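Subject: Re: [jindside-allotments] Shared seed order, and the question of the old beans
From: Darcy Sutcliffe
To: jindside-allotments list

Hello all,

I am answering the message of Qin, and I put her text here again for the people who joined the list in May and did not receive it.

Qin wrote:
> Dear gardeners,
> I have looked through the seeds that we keep in the tin at the shed.
> Many of them are older than I thought. The parsnips are 4 years old and
> I would throw them away. The tomatoes are the same age, but I think they
> can still be good. For the climbing beans I don't know. The name on the
> bag is Drillirard and I can't find this name in any catalog. Does
> anybody remember who gave them to us? If we can't buy them again, then
> I don't want to plant all of them in one year and lose them.
> Also, please tell me before the order goes out if you want onions from
> seed or from sets. Last year we had both and it was a mess.
> Qin

First the beans, as this is the part I can answer. The Drillirard beans came to us from a gardener who had plot 5 before me and who moved away to live with her son. She told me that her father grew them and that Drillirard was the name of the farm, so you will not find it in a catalog. They are a climbing bean with a flat green pod, and the dry seed is cream with a brown eye. I grew them for two summers. They are late, and they want a strong pole, but they carried beans until the first frost and the pods did not get strings when I forgot to pick them.

I agree with Qin that we should not plant all of them. My proposal is to test 5 seeds first. I put them between two sheets of wet kitchen paper, fold the paper, and keep it in a closed plastic bag in a warm place. After a week I look. If three or more have a root, the bag is good enough and we can plant half of it. If only one has a root, I would plant this one in a pot and take very good care of it!

For the test it is important that the paper is damp and that there is no water standing in the bag. The first time I did this, I drowned the beans and believed for a long time that the seed was dead. Please write the date on the bag with a pencil. Ink gets washed off.

The parsnips can go, I have nothing to say in their favor. Parsnip seed is difficult even when it is fresh. The tomatoes I would keep and sow a little thicker than usual.

About the order itself. Gaduvico sent me the new price list, and the small bags are now more expensive, but the large bag of peas is the same as before. It has 900 seeds in it. For one plot this is too much, but if we share it between the people who want peas, everybody pays very little. I can divide it at my kitchen table, I did this with the spinach also, and it takes one evening with a spoon and some old envelopes.

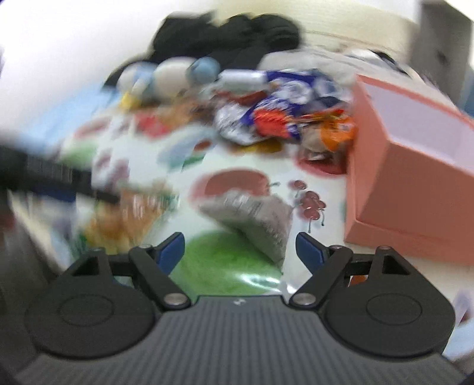 Qin called me in the evening and said that she would rather have the peas divided by weight, as a spoon gives more to one person and less to the other, and that she can lend me her small letter scale. I said yes to this. She also asked if the round peas and the wrinkled peas can go in the same order. They can, but please don't mix them in one envelope. The round ones can go in the ground earlier and they don't mind the cold soil so much. The wrinkled ones are sweeter, but in a wet spring they rot before they come up, at least in the low plots near the ditch.

For the onions, I vote for sets. Onions from seed are cheaper, this is true, and there are more kinds to choose from. But they need a place in the house from winter on, and on my windowsill they become long and thin and fall over. If somebody has a greenhouse and wants to try from seed, I will be happy to look at the result. Only let us not put both kinds in the same bed again – I could not tell which ones to harvest first, and I pulled out some that were still growing. I am sorry again to the person whose onions they were.

One more thing about the tin in the shed. The lid does not close well, and I think the damp gets in. I have a big glass jar with a rubber ring that I don't use. I can bring it and put the small bags inside, together with a little dry rice in a piece of cloth. The jar has to stand in the dark, so perhaps on the low shelf behind the watering cans.

Please send me your wishes for the order with the name of the plant and the number of your plot. If you write only "some lettuce," I will choose for you, and I always choose the red one.

With friendly greetings,
Darcy
plot 5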